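Print this article | E-mail this article

Hard Water and the Small Kitchen

Scale forms when water carrying dissolved calcium is heated or left to dry on a surface. At Usmani, a block of 60 rental units in Nultden, Buppha Sangkhawat tests the supply every April. Her last reading put hardness well above 100 milligrams per liter -- enough to coat a kettle element within weeks.

Open shelving, a double sink, a light countertop.

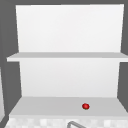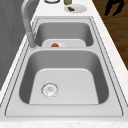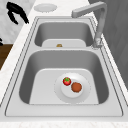

Citric acid dissolves the deposit at room temperature. Sangkhawat uses 2 tablespoons per quart and allows an hour of contact. Vinegar works more slowly. Neither should touch marble or limestone, as both acids etch calcium carbonate.

Softeners treat the cause, but they add sodium and need salt refills -- every 7 weeks at Usmani.

Contact the editors | Copyright Unusance | Back to top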